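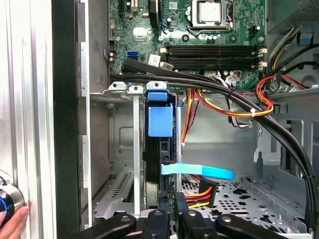
Teaching by hand: the disassembly bench

Gallery — November

Plivov is a small project on taking apart old desktop computers with a robot arm. We don't write the motions out in code. A person leads the arm through the job, the arm records the path, and later we train on those recordings. Danjuma Ogunleye does most of the hand guiding. Esperanza Olmedo handles the remote control sessions from the desk next door and keeps the logs.

The wrist camera view at the top of the page is the one we use most when we check a recording. It gets the three fingers and the drive into one view, with the cables that have to come off first.

Notes on the work

The tower. Heatsink off and memory out, so the processor and the four black slots are exposed. We left the power supply in place with its wiring, and the arm has to learn to work next to it.

The drive. It stands upright in a black carrier with blue plastic on it. The light-blue SATA data cable comes off first in our task order, then the black power connector under it. Drive last.

The cables. Black bundle across the middle, colored supply wires down the right side. Most of our failed attempts are finger-on-cable contacts. We keep those recordings and label them.

The fingers. Black, with bolts and round holes. The third finger helps with the carrier and gets in the way with the connectors. Danjuma prefers to come in low and turn the wrist late.

The hand. In hand-guided runs the operator stays close to the case the whole time. We tried asking people to keep their hands out of the camera view and the motions got stiff, so we dropped that rule.

Remote control. Esperanza drives from a monitor with the same wrist view. She is slower than Danjuma on the connectors and steadier on the carrier. We mix both kinds of recording in training and tag which is which.

Numbers so far

Recordings kept: 1492
By remote control: 834
Recordings set aside for testing: 105
Longest session allowed, in minutes: 30

The session limit is for the operator. Leading an arm over an open case is hard on the shoulders, and the last runs of a long session were always the worst ones.

Next

Memory modules go back in for the next round, as a separate task with the latches. After that, a case from a different maker with the drive lying flat. Drellia is lending us the bench until the spring, and the logs will move to the shared drive at Irora once Esperanza has finished renaming the folders.

Questions about the recordings go to Esperanza. For bench time, ask Danjuma — mornings are best.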